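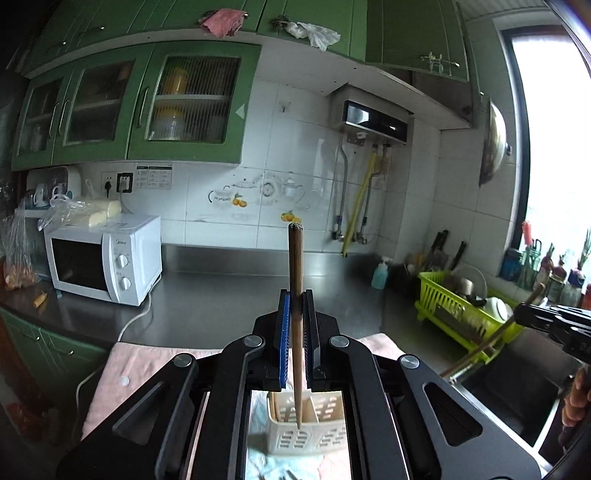 Wooden chopsticks and a two-compartment utensil holder in a domestic kitchen

Chopstick making in Hosham

Chopstick making was the main industry of Hosham, a market town on the river above Mukville, for most of the twentieth century. At its height the trade employed 600 people in the town and the surrounding villages, many of them working from home.

History
The first workshop opened beside the Mukville road, in a former mill that had made clothes pegs. Its owners already held a supply of birch and beech, and the lathes needed few changes. Early output was sold to restaurants in the port of Vorside. By the time the railway siding was built, the town had 14 workshops, of which the Zamfir Works was the largest, with a floor staff of 389.

Demand fell when cheaper imported goods reached Vorside. Most of the smaller workshops closed or turned to making skewers and tool handles. The Zamfir Works continued on a reduced scale and ended production in March, at the close of its last full winter season. The building was listed in February 2020.

Manufacture
Timber was cut into short lengths, split into blanks and left under cover to dry. Blanks were then shaped so that the upper part stayed square and the lower part narrowed to a rounded tip. Sanding was done in turning drums filled with coarse sawdust. Finished pairs were matched by colour and weight, tied in bundles and packed in crates of 1000.

Better grades were given a coat of oil or lacquer. Plain grades were sold untreated.

Collections
Hosham Town Museum holds 394 items connected with the trade, including pattern boards, wage books and a splitting bench. The wage books may be read by appointment.

See also
Hosham
Vorside docks
Wood turning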